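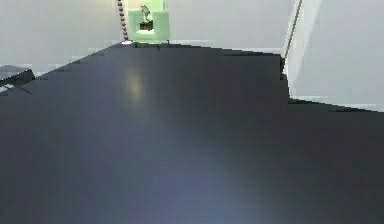
clullberg-livingroom-stops
Notes and data for the stop fault in the Dikeck base controller

Hi! If you've landed in this folder you're probably trying to work out why a simulated robot drove into a table while its own log said it had stopped. That's the whole reason the dataset exists. I started it as a pile of ordinary fetch-and-look runs in furnished rooms, the fault showed up partway through September, and from then on I was mostly collecting runs where it might happen again.

Everything in here is simulation. No hardware was bumped, scratched or otherwise upset. The same controller code does go on a real base at Clullberg, though, so please read the safety section before you copy any config out of this repo.

What's in the folder

episodes/ has 2,196 runs, one subfolder each, with colour frames, base odometry, arm joint states and the command stream.
stops/ has the stop requests pulled out of those runs, with the time the request was raised and the time the base acknowledged it.
scenes/ has the room layouts in Stasetti format. You need your own Stasetti install to open them, as I can't ship the furniture meshes.
tools/ has the replay script and the checker. The checker is the one you want.
CHANGES.txt is where I confess to things.

Frames and commands are logged at 10 Hz. Odometry runs faster than that and I've left it at its native rate, so don't line them up by row number! Use the stamp column. I lost an entire afternoon to that and I wrote the logger.

What went wrong

The short version: a stop request could be acknowledged and then thrown away.

The long version is a bit more embarrassing. The base takes velocity commands from a small queue. When the proximity monitor sees something inside the stop distance it pushes a zero-velocity command and flips the status to STOPPED. Lovely. But the planner was allowed to keep pushing its own commands for a moment after that, and if one of those had an older stamp but arrived later, the queue sorted it in behind the stop and the base happily carried on with it. The status never flipped back, so the log reads STOPPED while the wheels are turning.

It's a timing fault, which meant it hid very well. On an unloaded machine I could run all day and see nothing. Put the renderer under a bit of strain (big glossy surfaces did it nicely on my card) and the planner's messages started arriving late, by up to 7 frames in the worst runs. That was plenty.

How I found it, or how Montri did

I'd been blaming the collision meshes. The living room has a large dark table and a fair bit of clutter around the walls, and I was convinced that the visible edge of the table and its collision edge didn't agree. I rebuilt that mesh twice. I was quite rude about it in the commit messages.

Montri Wiriya had a look at the raw command stream and asked why there was a forward velocity after the stop. I said there couldn't be. There was. He then went back through the older runs and found the same pattern in rooms that don't have that table at all, so my mesh theory was dead and I owed him lunch. We went to Tô and I had the noodles.

One thing that made it worse was my own summary plot. It used the status field as the truth and coloured every stopped run green, so all of the bad ones looked fantastic. If you have an old copy of that plot, please bin it.
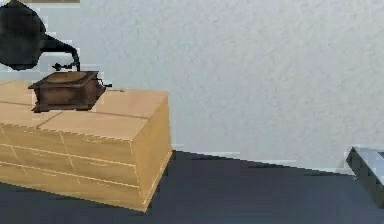

Scene notes

There are 8 room layouts in the set, and the living room is the one people ask for because it's the fussiest. It has the dresser with the gramophone on it, the green armchair with a small sculpture on the seat, the side table and lamp, and the big dark table I was so unfair to. Furniture positions are fixed within a layout. The start pose of the base is random, and so is the target.

Lighting is the Stasetti default and I haven't touched it. You'll see soft reflections on the dark tabletop and they move as the base moves. A depth model trained on other data may well make a mess of that surface, so if you're only after the stop fault, use the simulator's own ranges and save yourself the trouble.

Colour frames are small and a bit blocky around the edges. I turned the render quality down to keep the folder a sane size. The bigger versions are gone, sorry!

Labels

Each run gets one of these in label.txt:

clean: no stop requested, or the stop was requested and the base really did stay put.
late: the base stopped, but after the acknowledgement.
dropped: the base kept a non-zero velocity after the acknowledgement and did not settle.
unsure: odometry gap over the moment that matters, so I can't say.

The labels come from odometry, never from the status field. Contact with furniture is logged separately in contact.txt, and a dropped stop does not always end in contact. Sometimes the base was turning away anyway and got lucky. I've kept those as dropped, and I feel quite strongly about it, as a stop that fails harmlessly is still a failed stop.

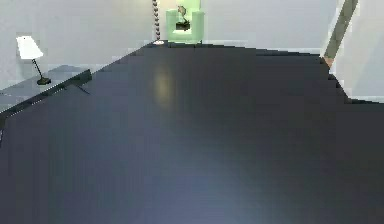 I'd also go easy on the unsure pile. It's tempting to fold it into clean because most of those runs look fine by eye, but looking fine by eye is how I missed the fault for as long as I did. Leave it out of your totals or go through it by hand.

Safety, please read this bit

The fix is in the controller now. A stop clears the queue, latches, and needs an explicit release before any motion command is accepted. The configs under episodes/ are the old ones, though, kept so the fault can be reproduced. Do not load them on a real base. I've renamed the motion key in each one so that a real Dikeck controller should refuse it, but don't lean on that.

Your physical e-stop shouldn't go through any of this code. Ours cuts power at the drive and would have worked the whole time. Worth checking yours!

Running the checker

Point tools/check_stops at an episode folder and it prints the stop time, the acknowledgement time and the first odometry sample that disagrees. Add the verbose flag and you'll get the queue contents too, oldest stamp first. It's slow on the long runs.

Known gaps

Arm joint states are missing from the early runs, before I remembered to turn that logger on.
Reverse motion is barely covered.
The release step after a latched stop isn't tested in here at all. Montri has a branch for it, so ask him before starting your own.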